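What to do with a shoebox lid full of tiny stuff? Bottle caps, lighters, little boxes

Asked in: Home & Storage > Small Spaces
Posted September 6, 2020 - 2,862 views

clonau_kitchenette

Ok so quick background. I live in a one room place, bed is basically in the kitchen, shelves full of jars and bottles right past the foot of the bed. No drawers. None. The landlord took out the only cabinet in April because of a leak and it never came back.

So all my small stuff ends up in box lids. Right now it's a lid from a boot box, going soft in the corners, and I carry it from the bed to the counter to the windowsill and back. What's in it: soda bottle caps (my niece and I use them for checkers and for glue, paint, whatever), a lighter for the stove, a couple of tiny gift boxes, flattened cartons I keep for liners. Coins sometimes. Keys when I can't find the hook.

Problems:

It tips. Every time I put it on the bed the quilt sinks and everything rolls into one corner.

The corners rip. I've taped them, the tape lets go.

I can't find anything even though it's all RIGHT THERE.

I don't want to buy a bunch of plastic organizers, I have 20 dollars to spend tops and no wall I'm allowed to drill. I looked at the Rernitz stackable trays but they're deep, and I think deep would be worse? Also do I toss the caps. I have way more than we need for checkers, but they feel useful.

Any ideas welcome, thx. I do have a lot of cardboard.

krajewska_folds

Don't buy deep trays. You're right, deep is worse for caps and lighters, you end up digging.

I did this for years in a studio, all cardboard, cost me a glue stick. What worked:

First, dump it all out on a table or the floor. Not the bed. Things go in the quilt folds and you find them at 2 am with your foot.

Sort by where you use it, not by what it is. Stove stuff, craft stuff, door stuff (keys, coins). Most of the mess is that those three live together. Once they split up the pile is pretty small.

Lighter comes out of the lid for good. Seriously. It shouldn't be in with paper and cardboard, and if your niece is playing with the caps then she's got her hands in the same box as the lighter. Put it up high, in a tin or a mug with nothing else in it, away from the burner. Not on a shelf over the stove either, heat's bad for them.

Caps: pick a number and stick to it. Checkers on a small board takes 16 if you're playing the short way with eight each, so keep 16 plus 5 spares for the ones that go under the fridge. Rest go out. Check if your recycling takes loose caps, ours wants them screwed back on the bottles. Wash the ones you keep, warm water and dish soap, let them dry open side up and then flip them so the liner dries too. Sugar gets in the threads and then you have ants.

Now the lid itself. A lid is fine as a tray! It's shallow, you see everything. It just needs two fixes.

Corners - cut four strips of cardboard, fold each one into an L, glue on the INSIDE of the corners. Clamp with clothespins until dry. Tape on the outside only holds till somebody picks it up by one side.

Floor - cut a flat carton to fit snug, wall to wall. Cigarette cartons and cereal boxes are a good weight for this. If it's loose stuff slides under it and you'll swear you lost it. Glue it down at the corners only so you can swap it when it gets gross. Some people put the printed side down, I don't bother.

Then dividers. Two strips, each slit halfway, cross them. You get four spots. Don't make more than four in a lid that size or the spots are too small for your fingers, which I learned the hard way with a tray of buttons.

Tipping on the bed: put a hardcover book or a cutting board under it. Thats it.

dultau_dan_not_dan

throw it all out, you wont miss it. I had a lid like that, moved with it twice, never used one thing in it. Keep the keys obviously

rernitz_user_77

Have the Rernitz trays, can confirm too deep for this. Fine for socks. I'd say most of what the second poster said is good but I would skip the glued dividers and use little boxes instead, stood up inside the lid. You can move them around when your stuff changes and if one gets sticky you just chuck it. Gift boxes, match boxes, tea boxes with the top cut off. Small ones with something heavy in the bottom so they don't tip over, a small box standing on end will lean as soon as you pick the lid up.

Mine is the same kind of setup, lid on the bed half the day. Orange rimmed one, with a flat tobacco carton for the floor. The Hello Kitty box is up in one corner and leans like I said. This was before I dealt with the lighter, don't copy that part. Caps just sitting in there too, a red Coca-Cola one and a white one upside down. 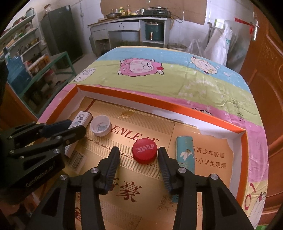 What I'd change if I started over

Bigger carton for the floor, from something plain and stiff. Weight in the Hello Kitty box (a few coins would do it). Caps in a jar with a lid, by the shelves, so the tray is only for stuff I pick up every day. Lighter in a mug up top.

Also measure the lid before you cut anything, mine isn't square and I wasted a good piece.

For the 20 dollars - get a decent glue and a bag of clothespins and keep the rest. If you really want to buy a tray later get one no taller than the lighter is long, you can still see over the sides from the bed.

clonau_kitchenette

Thank you!! Doing the L corners tonight, got cereal boxes. Lighter is already in a mug on the top shelf. Didn't even think about the niece thing, yikes.

Kept 21 caps. Ok 22, one is green and she likes it. Will try the loose boxes first and do dividers if they slide around to much.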